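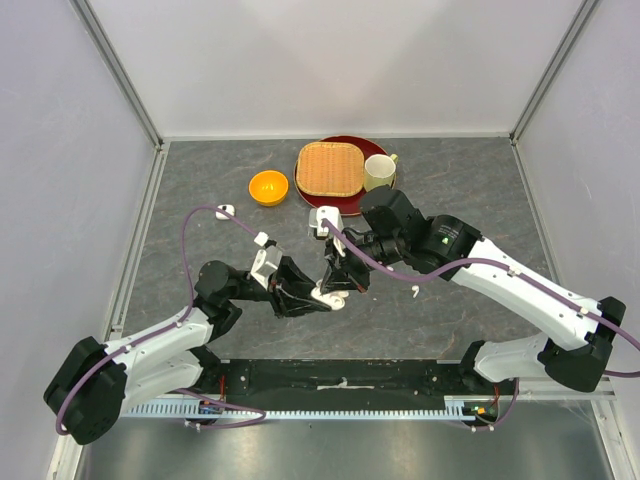
Keegan Fraser reports that the left arm kept squeezing after the right had let go, and that the stop button on the screen did nothing until the program reached its next line. The steps in this section deal with that fault on a two-arm Denero cell running Flidgate software.

6.2 Grip not released after a handover

CAUTION: Use the red stop on the wall box, never the one on the screen. Keep hands out from between the two grippers while the drives have power – the fingers can close without warning.

1. Press the wall stop. The arms hold their position and the fingers stay shut.

2. Wait 30 seconds for the drives to discharge.

3. Open the Flidgate log and find the last handover. If both grippers show HOLD for more than 10 seconds, carry on with step 4. For any other entry, go to section 6.4.

4. Support the item from underneath and back off the finger screw on one gripper only. Do not pull on the item or on the purple cables.

Note: Film and other thin wrapping can fold between the fingertips and give a false grip reading. Look at both sides of the item before you free it.
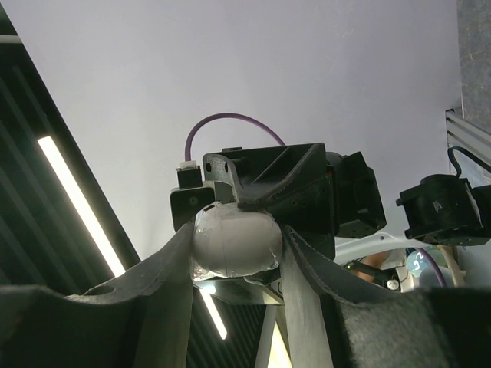
5. Take the item out and wipe the fingertips with a dry cloth.

6. Set the grip limit to 20 on both arms, then reset the wall stop.

7. Run one handover at slow speed with the enclosure clear. If the fault comes back, leave the cell switched off and send the log to MacPherson.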